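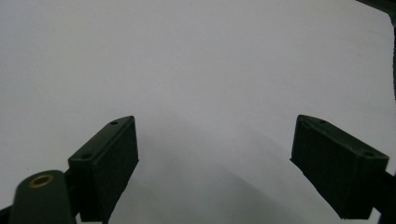 Minutes of the Waltbridge Animal Welfare Group
Regular meeting, January 2023

Present: 13 members. Apologies were received from four members. The minutes of the previous meeting were read and accepted with one correction: the Filtside cat colony is on the north side of the canal, and the word "south" should be changed in item 2.

1. Town budget and the wildlife contract

The chair reported on the draft town budget. It again contains a line for the trapping and removal of beavers along the Lindaron stream. The cost to the town last year was 1,385 dollars for each visit of the contractor, and the flooding of the path returned after every visit. Members discussed whether we should ask for the line to be removed completely, or for the same money to be moved to flow pipes and tree wrapping. After some discussion the second way was preferred. One member was of the opinion that this is too soft and wished that her opinion be written in the minutes.

Decided: The group will send a letter to the town council before the public hearing. The letter will ask that no trapping contract is signed until a flow pipe was tried for one full season. Eleven in favor, one against, one abstained.

2. Petition

The petition against the contract has 200 signatures on paper. The online signatures are kept separately, as the town clerk accepts only those with a street address. Two sheets came back without addresses and must be done again. Members who still have sheets at home are asked to bring them to the office on Issahaku Street.

3. Filtside cats

The spring neutering program was discussed. The clinic has offered us 54 places at the reduced price, to be used before the end of April. We have traps enough, but not drivers enough for the early mornings. It was asked if the town could pay a part of the costs, because fewer cats are then brought to the town shelter. The secretary will find out which office is responsible for this. The last time we were sent from one office to another and finally received no answer.

4. State bill on roadside animal exhibits

A short report was given. The bill is still in the agriculture section of the house and no hearing is planned. The group supports the bill in its present form, but regrets that traveling exhibits with reptiles are left out. Our state representative has not yet said how he will vote. Two members will ask for an appointment at his local office.

5. Other matters

The key for the storage room is missing. Whoever has it, please return it.

The question of a new banner was moved to the next meeting, when prices will be available.

A member asked that the agenda is sent out one week earlier than now. This was agreed.

The meeting was closed at 8:50 p.m.

Minutes written by the secretary. Corrections please in writing before the next meeting.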